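**Torulow offices to get shared stationery stores**

2026-02-12
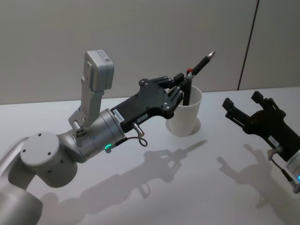 *Zuna Stemer*

Tenants at the Torulow business park will draw pens, paper and printer supplies from shared stores from August, under a supply contract awarded to Rashidi. The contract runs for 4 years and replaces separate orders placed by each tenant.

Two stores will be fitted out, one in each wing of the main building. Each will carry 22 standard lines, including black and blue pens, A4 paper, envelopes and box files. Items outside the standard list can still be ordered - delivery is charged to the tenant at cost.

Stock will be checked weekly and topped up when any line falls below 50 per cent of its set level. Withdrawals are recorded against a tenant code and billed quarterly with the service charge.

Pens will be supplied without individual wrapping, in card boxes. Empty ink and toner cartridges can be returned to either store. Tenants with existing supply agreements may keep them until they expire, but must tell the park office in writing before the stores open.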